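Herath – preguntas frecuentes
Última actualización: 16 mar 2021

¿Qué es Herath?
Una celda con dos brazos robóticos montada en el taller compartido de Harkudstead. La usamos para practicar tareas de recoger y ordenar herramientas. El proyecto lo lleva Kamrul Fakir y está abierto a los socios del taller.

¿Hace falta saber programar?
Para mover los brazos a mano, no. Para grabar y repetir movimientos conviene manejar algo de Python. El código de control se llama Prundum y está en el ordenador del taller.

¿Cómo está construida la estructura?
Con perfil de aluminio. Los dos brazos van sobre placas negras en el mismo raíl de base, y las paredes son de tablas de madera con un blanqueado que dejamos irregular. Las cestas de rejilla van sujetas a los perfiles con bridas – se cortan y se cambian de sitio en dos minutos.
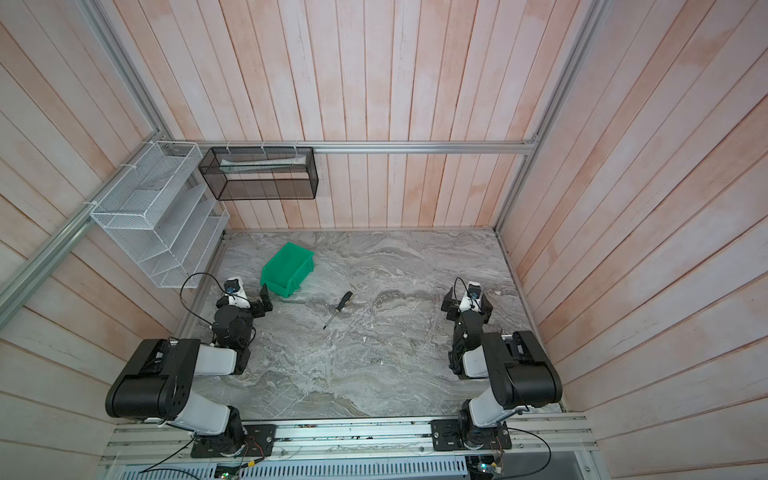
Las bridas blancas aguantan bien, pero no cuelgue nada pesado. En enero se soltó una cesta y hubo que recalibrar el brazo izquierdo.

¿Cada brazo lleva su propia cámara?
Sí, una encima de cada pinza. Si una deja de dar imagen, revise primero el cable y después reinicie el programa.

¿Cuánto tiempo llevó montarla?
Alrededor de 14 tardes. La mayor parte se fue en el cableado.

¿Puedo reservarla?
Sí, en la hoja de la entrada, en turnos de 2 horas. La primera vez tiene que estar presente alguien que ya la conozca.

¿Qué hago si un brazo se bloquea?
Corte la corriente y espere 12 segundos antes de volver a encender. No lo fuerce con la mano. Si se repite, apúntelo en el cuaderno y avise a Kamrul.

¿Hay planos?
Los de la estructura están en la carpeta Joddale. Los de la electrónica están a medias.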